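Sorting cell build: where we have got to

The belt-and-arm project at the Tirbridge workshop has had the long bench by the back wall since September, and members keep asking what it is for and when they can have the bench back. The second question is easier. It stays until the end of November, and after that everything goes on to a board that can be lifted on to the shelf.

The aim is a small sorting cell. Mixed fixings go on to a green conveyor belt, an arm picks them off one at a time, and they are dropped into a bin. If you have ever tipped out one of the sweepings tins by the lathe and tried to find an M4 nut, you will know why we started. The arm is a secondhand Stelmakh with a two-finger gripper. The belt was bought separately and has its own motor and speed control. Nothing in it was designed to work with anything else, and most of the autumn has gone on that.

The first job was getting the arm and the belt to agree on where things are. The controller knows how far each joint has turned, but it has no idea where the bench is. We marked the bench out in blue tape so that there would be corners to drive the gripper to by hand. At each corner we stop, write down the joint readings and move to the next. The software then works out how the bench sits in relation to the arm. With a fresh set of readings, the gripper was coming down 2 mm from where we asked it to. That is good enough for bolts and not good enough for washers lying flat.

The belt also has to stay where it is put. If it shifts, the corner readings are still right but the pick positions along the belt are wrong, and the arm closes on air or presses into the belt. This happened twice in October after the bench was used for gluing. Please do not lean on the belt or slide it out of the way, even if you put it back carefully afterwards.
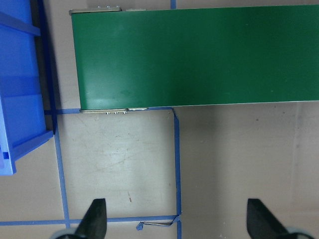 Kohei Ebihara thinks we have made life hard for ourselves by marking out the bench at all. He would fix the belt to the arm's own base plate, so that the two move together and the measuring only has to be done once. He has offered to cut the plate if someone can find a piece of steel long enough, and he points out that tape stretches when you lay it and creeps when the heating comes on.

He is right about the creep. The plate is now on the list for when the cell moves to its board, though we would rather use aluminium because of the weight. For the time being the tape is cheap, it can be redone in an evening, and it has taught several of us how the calibration works.

The second job was speed. At its lowest setting the belt was still too quick for the arm, which needs a moment to settle before the fingers close. Kazue Tsuji rewrote the control so that the belt moves in short steps and waits. It advances 30 mm, stops, the arm picks, and it advances again. In last month's test it ran for 10 minutes without anyone having to touch it, then dropped a hex bolt down the back of the bench. The bolt has not been found.

Still to do: a guard along the front, a proper emergency stop within reach of the door side, and new finger pads. The present pads are too smooth for threaded rod. We have priced a pair of rubber-faced ones from Fedatier and may try casting our own first.

If you want to help, the group meets from seven in the evening and no robotics experience is needed. Someone who is tidy with wiring would be especially welcome. Please leave the arm's power switch off when the group is not there.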